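3.2 Licensing terms and the price of second-line treatment

We were excited to find how much the wording of a license can matter to the price a clinic ends up paying. In Droralport, the health ministry signed a voluntary license with the maker, Martinelli, in May, and the first generic packs reached district pharmacies before the end of the same rainy season. In Iltach, where the patent was still being argued in court, clinics kept buying the brand-name pack at full price. The two places share a border, a supply road and much the same patient load — a comparison we could hardly have hoped for.

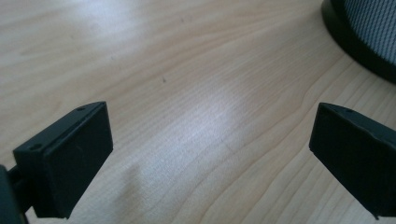
Access to Medicines

The contrast in price is striking. A yearly course cost 1,000 dollars per patient in Iltach and 300 dollars in Droralport, using the same dose and the same pack size. Kragh's earlier work on buyer pooling suggested that small countries gain little from a license unless they also order together. Our data point the other way, and we think this is very good news for small buyers! Droralport ordered alone, through a single agent (Parkex), and still got the lower price in its first tender.

Two clauses seem to have done most of the work. The first let the generic maker buy its raw ingredient from any approved supplier. The second dropped the usual ban on sales to private clinics, so the maker could plan for larger batches. Neither clause drew much notice when the text was made public, and we only came to see their weight after Hjalti Kragh kindly shared his notes on the draft versions. We compared the tender prices by quarter, before shipping and import fees.

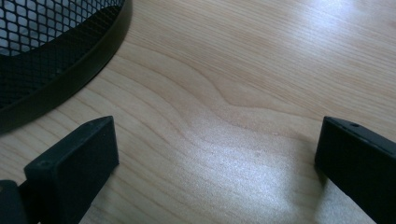 Does a lower tender price always reach the patient?
Only where the pharmacy markup is capped. Droralport sets a fixed fee per pack, so nearly all of the saving was passed on. In places with a percentage markup, we would expect part of it to stay with the seller.

We also looked at stock records, as a cheap medicine that is often missing from the shelf helps very few people. The Droralport clinics reported fewer gaps after the switch — a welcome result, though the records for the northern district are incomplete and we left them out of the price table.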